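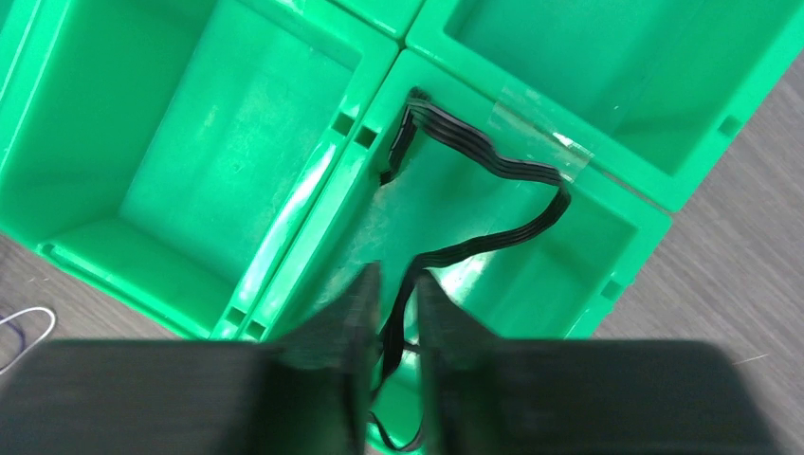 Ribbon cable episodes, anyone else collecting these?

farkus_bench
Day two of cable pick and move between green bins and I'm hooked! 284 episodes saved so far, all teleop, all from the wrist view. The flat ones fold over on themselves in ways I'd never think to script.

zitus91
Love it. Are you keeping the fumbled grasps? We kept ours and the policy learned to let go and try again.

farkus_bench
Tossing them at the moment. Vilém wants clean demos only.

L_Prochazka
I'm with Vilém on this. We had 1539 in our set and the messy ones taught it to dither.

zitus91
Did you label them though? Ours were tagged as retries, big difference.

L_Prochazka
No tags, fair point. Still wouldn't mix them in before the clean set works.

farkus_bench
OK, saving them to a separate folder from tonight. Also going to start the cable in a different bin every time, the shine on that green plastic changes a lot from one to the next.

zitus91
Yes!! Post the folder when it's up.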